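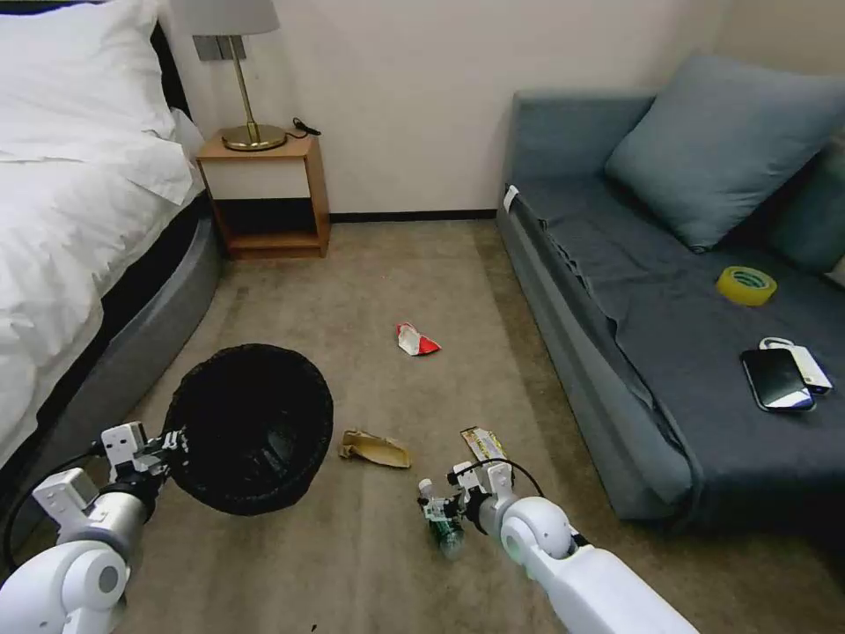 Henrike Valdorf

Der Nachttisch (österreichisch und bairisch Nachtkästchen oder Nachtkastl, im Möbelhandel auch Nachtkonsole, Nachtkommode und in schweren Fällen Beistellelement Schlafen) ist ein Kleinmöbel, das neben dem Kopfende eines Bettes aufgestellt wird. Er nimmt auf, was eine liegende Person ohne Aufstehen erreichen will. Im Lauf der Zeit kommt einiges hinzu, was sie nie wieder erreichen will, aber auch nicht wegwirft.

Der Nachttisch gehört zu den wenigen Möbeln, deren Name eine Tageszeit enthält. Dass er den größeren Teil seines Daseins bei Tageslicht verbringt, hat am Sprachgebrauch nichts geändert.

Begriff und Abgrenzung

Im strengen Sinn ist der Nachttisch ein Tisch, also eine Platte mit Beinen, während das Nachtkästchen Wände und mindestens ein verschließbares Fach besitzt. Im Alltag wird diese Unterscheidung von niemandem beachtet, der nicht beruflich mit Möbeln zu tun hat. Handelsüblich sind Mischformen mit einer Schublade oben und einem offenen Fach darunter. Ob ein Hocker mit einem Buch darauf als Nachttisch gelten kann, ist eine Frage der Wohndauer: In den ersten Wochen nach einem Umzug ist er ein Provisorium, danach ist er der Nachttisch.

Vom Beistelltisch unterscheidet sich der Nachttisch allein durch den Standort. Dasselbe Stück kann im Wohnzimmer Beistelltisch heißen und im Schlafzimmer Nachttisch, wobei es im Katalog gelegentlich zwei verschiedene Preise hat.

Der Plural ist gebräuchlicher, als die Zahl der Schlafenden vermuten ließe. Nachttische werden gern paarweise verkauft, auch an Alleinstehende, und das zweite Exemplar findet seine Bestimmung meist im Flur.

Geschichte

Die Geschichte des Nachttischs ist über weite Strecken die Geschichte des Nachttopfs, was ältere Darstellungen mit bemerkenswertem Takt übergehen. Solange der Weg zum Abort durch ein kaltes Treppenhaus oder über den Hof führte, brauchte man ein Behältnis in Reichweite des Bettes und für das Behältnis wiederum ein Möbel, das seinen Anblick ersparte. Im achtzehnten Jahrhundert entstanden dafür kleine Schränke mit Tür oder Rollladen, vielfach mit seitlichen Griffen, damit man das Ganze tagsüber aus dem Zimmer tragen konnte. Bessere Ausführungen hatten eine Platte aus Marmor. Der Stein war leicht abzuwischen und galt als vornehm; welches der beiden Argumente beim Kauf vorgetragen wurde, dürfte vom Publikum abgehangen haben.

Mit der Verbreitung des Wasserklosetts in der Wohnung verlor das Türfach seinen Zweck. Das Möbel blieb trotzdem stehen. Es behielt noch jahrzehntelang seine Tür, hinter der nun Wärmflaschen, Hausschuhe und Hustensaft lagerten, und erst die Schlafzimmergarnitur des zwanzigsten Jahrhunderts machte daraus eine Schublade. Die Garnitur hatte überdies den Vorteil, dass Bett, Schrank, Frisierkommode und Nachttische im gleichen Furnier geliefert wurden und nur gemeinsam hässlich werden konnten.

In der Nachkriegszeit verbreitete sich der angebaute Nachttisch, der fest mit dem Kopfteil des Bettes verschraubt war. Er wackelte immer dann, wenn das Bett wackelte, und verschwand wieder, ohne dass ihm ein nennenswerter Nachruf gewidmet worden wäre. Das spätere Polsterbett brachte den freistehenden Nachttisch zurück, stellte ihn aber vor ein neues Problem: Die Liegefläche war inzwischen so hoch geraten, dass ältere Modelle neben der Matratze wie versehentlich abgestellte Fußbänke wirkten.

Bauformen

Die Fachliteratur, soweit man von einer sprechen kann, unterscheidet vier Grundformen.

Der Schubladennachttisch besitzt eine oder mehrere Schubladen und ist die häufigste Form. Seine oberste Schublade klemmt oder fällt heraus; der dazwischenliegende Zustand hält erfahrungsgemäß bis kurz nach Ablauf der Gewährleistung.

Der offene Nachttisch hat Fächer ohne Front. Er setzt bei seinem Besitzer eine Ordnungsliebe voraus, die in Einrichtungsprospekten häufiger vorkommt als in Schlafzimmern.

Der Hängenachttisch wird an die Wand geschraubt und erleichtert das Staubsaugen. In Altbauten erleichtert er außerdem die Feststellung, dass die Wand aus Sand und Tapete besteht.

Der Krankenhausnachttisch fährt auf Rollen und hat eine ausklappbare Platte zum Essen im Liegen. Er ist der technisch am weitesten entwickelte Vertreter der Gattung und zugleich der einzige, den sich keiner nach Hause wünscht.

Daneben existieren regionale Sonderformen. Im Hochtal von Undudau wurde bis in die Zeit der Elektrifizierung ein dreibeiniger Nachttisch gefertigt, der auf den schiefen Dielen der dortigen Bauernhäuser als einziger gerade stehen konnte. Auf der Insel Trarkholm war es üblich, die Platte mit einer umlaufenden Leiste zu versehen, wie man sie von Schiffstischen kennt. Die Insel schwankt nicht, doch hatten viele Bewohner längere Zeit auf See verbracht und trauten ihr in diesem Punkt nur bedingt.

Maße

Als richtig gilt eine Höhe, bei der die Platte ungefähr mit der Oberkante der Matratze abschließt. Die meisten Ratgeber empfehlen, vor dem Kauf nachzumessen. Die meisten Käufer messen nach dem Kauf.

Eine gewisse Verbreitung fand die Stiltasdaler Regel, benannt nach dem Ort Stiltasdale, dessen Tischlerinnung sie in einem Merkblatt festhielt. Danach soll ein Nachttisch 64 Zentimeter hoch sein und so tief, dass ein ausgestreckter Unterarm die Rückkante erreicht. Zur Länge des Unterarms äußert sich das Merkblatt nicht. Die Innung hat auf Anfrage mitgeteilt, man habe damals den des Schriftführers genommen.

Bei der Breite herrscht Einigkeit darüber, dass sie in Grundrissen zu knapp vorgesehen wird. Zwischen Bett und Wand bleibt in vielen Neubauten ein Streifen, der für einen Nachttisch zu schmal und für gar nichts zu breit ist.

Inhalt und Belegung

Auf der Platte stehen in der Regel eine Leuchte, ein Wasserglas und ein Wecker oder das Gerät, das ihn ersetzt hat. Dazu tritt Lektüre. Man unterscheidet das Buch, das gelesen wird, von jenem, das auf dem Nachttisch liegt. Letzteres ist dicker und wurde meist geschenkt. Die Redewendung, man habe ein bestimmtes Werk »gerade auf dem Nachttisch«, beschreibt deshalb einen Aufenthaltsort und lässt über den Fortgang der Lektüre keine Schlüsse zu.

Über den Inhalt der Schublade liegen naturgemäß wenig belastbare Daten vor. Eine Ausnahme bildet die Paewai-Erhebung, eine nach dem Seebad Paewai benannte Haushaltsbefragung, an der sich rund 500 Haushalte beteiligten. Die Befragten wurden gebeten, den Inhalt einer einzigen Schublade vollständig aufzulisten. Verzeichnet wurden am Ende 2.667 Gegenstände, darunter auffallend viele Ladekabel für Telefone, die der jeweilige Haushalt nicht mehr besaß. Häufig waren ferner Ohrstöpsel, stets in ungerader Anzahl, Halspastillen ohne lesbares Datum, fremdsprachige Münzen und Ersatzknöpfe in dem Tütchen, in dem sie ursprünglich am Kleidungsstück hingen. Eine Rubrik für Gegenstände, die man nicht nennen möchte, war vorgesehen und wurde rege genutzt.

Die Erhebung fand im Oktober statt, was ihr den Vorwurf eintrug, sie überschätze den Anteil der Nasensprays. Eine Wiederholung im Sommer ist unterblieben.

Beleuchtung

Die Nachttischlampe ist die natürliche Begleiterin des Möbels und zugleich der Hauptgrund, weshalb es neben einer Steckdose stehen muss. In älteren Wohnungen liegt diese Steckdose hinter dem Kleiderschrank.

Der Schalter wird bei vielen Modellen in das Kabel eingefügt. Er befindet sich damit an einer Stelle, die im Hellen mühelos zu finden ist. Tastend aus dem Halbschlaf gesucht, entzieht er sich gern hinter die Rückwand, und mancher hat bei dieser Gelegenheit das Wasserglas kennengelernt. Leuchten, die auf Berührung reagieren, sollten Abhilfe schaffen. Sie reagieren allerdings auf jede Berührung, auch auf die durch Katzen.

Etikette

In Haushalten mit zwei Schlafenden gilt der Nachttisch als letzter Bereich, über den keine gemeinsame Verfügung besteht. Das Öffnen einer fremden Nachttischschublade ist nach verbreiteter Auffassung nur bei Feuer, schwerem Husten oder ausdrücklicher Aufforderung zulässig. Auch die Aufforderung wird meist durch genaue Angaben eingeschränkt (»vorne links, und nur da«).

Für Gästezimmer empfehlen Anstandsbücher einen leeren Nachttisch mit Wasser und einer Auswahl leichter Lektüre. In der Praxis besteht die Auswahl aus dem, was die Gastgeber nicht im Wohnzimmer haben wollten. In Hotels enthielt die Schublade lange Zeit eine Bibel und das Telefonbuch. Das Telefonbuch ist ausgestorben; ob der frei gewordene Platz neu vergeben wird, ist von Haus zu Haus verschieden.

Pflege

Wasserränder auf geölten Platten lassen sich im frischen Zustand mit einem trockenen Tuch aufnehmen. Ältere Ränder werden vorsichtig in Faserrichtung angeschliffen und nachgeölt. Verbreiteter ist die Methode, das Buch ein Stück nach links zu schieben.

Artikel zuletzt bearbeitet: 31.08.24

Verwandte Artikel

Beistelltisch
Bettkasten
Frisierkommode
Hausschuh
Nachttopf
Schublade (Möbelbau)
Stummer Diener
Wärmflasche

Diese Website verwendet Cookies, um die Nutzung unserer Seiten auszuwerten und Ihre Einstellungen zu speichern. Sie können Ihre Auswahl jederzeit ändern. Alle akzeptieren | Nur notwendige | Einstellungen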